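Bathroom tips from a robot cleaning study

Olaia Llorente and Jianhua Lei spent most of a year at Lorente teaching a humanoid to scrub a toilet. Their write-up came out in September. Most of it is about control policies, but a fair amount carries over to anyone holding a brush. We pulled out the parts that do.

Start under the rim
The team compared two stroke plans over 2644 recorded scrubs. In one, the brush began at the waterline and worked up. In the other it began under the rim and worked down. Rim first left fewer missed patches, mostly at the back of the bowl. Dirty water runs down, so the lower part gets cleaned once.

Press lightly, go around twice
Force readings at the wrist showed that pushing harder did little after a certain point. The bristles folded flat and slid. Two light passes beat one heavy pass in nearly every bowl they tried. If your bristles are splayed, you are pressing too hard or the brush is worn out.

Let the cleaner sit 15 minutes
Runs with a soak needed shorter scrubs than runs without one. Use the time on the sink. Do not mix products, and leave the fan on.

Bend from the hips
An early version of the controller kept the torso upright and reached down with the arm alone. It lost contact with the far side of the bowl. Of 1773 test runs, 676 used the upright posture, and those had most of the failures. Leaning from the hips with the knees a little bent gave the arm room to turn. It is easier on a human back too, especially with a short-handled brush.

Keep the lid all the way up
A lid that rests against the wall stays out of the way of your forearm. If yours drops, fix the hinge before you start.
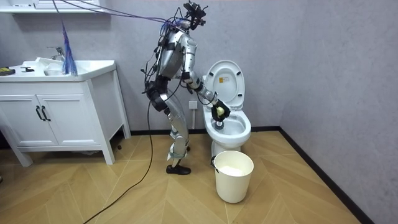 Do the floor last
Drips land in front of the bowl and beside it. Move the waste bin out, wipe from the wall toward the door, and put the bin back when the floor is dry. The study did not cover floors. This one comes from Nuria Requena, who edits our cleaning pages.

What the study leaves open
All the runs were in one small bathroom layout. Hard water scale was not tested, and neither were round brushes against flat ones. Lei says the brush comparison is next.

Related tips
Getting scale off a chrome faucet
How often to replace a toilet brush
Wood floors in a bathroom: what to wipe them with
Small bathroom storage from Gistby, reviewed
Dusting high shelves without a ladder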